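Speaker notes, Stolholm workshop, Friday, June 5, 2026

1. Why candy
Open slow. Say the title, then admit the benchmark is two arms, three bins and a lot of sugar.

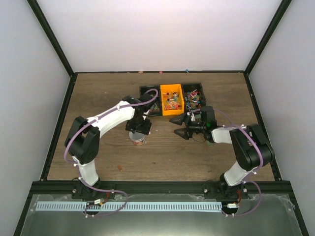
Bimanual cell, left arm holding the cup.

Forkex trained on 900 demos. We kept 324 and threw out the dull ones. Pause for the Titwood people to object.

Wrist view matters most. Sticks cross, colors repeat, and the policy has to pick something anyway.

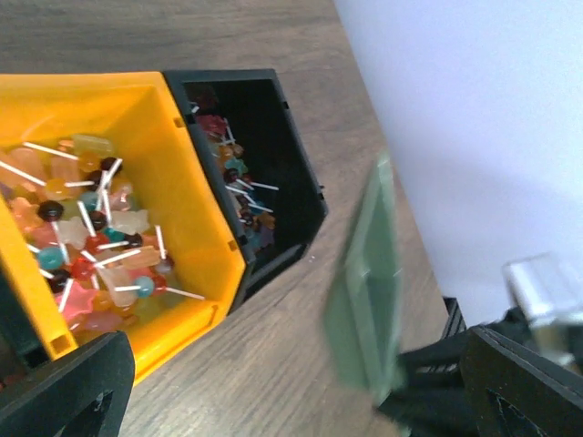
So we score by grasp, never by bin. Mention Kpodo's baseline if asked. Only if asked.

2. Jars
Skip if short on time. Container pose is where my confidence goes to die.

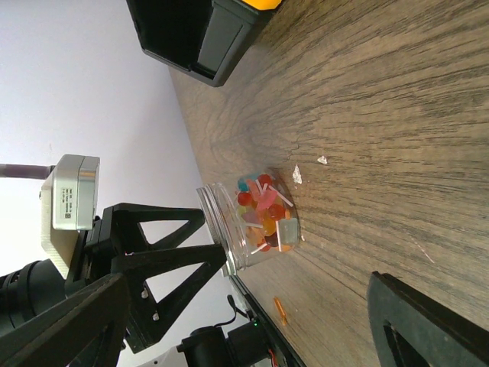
3. Questions
Water first. Then the lights.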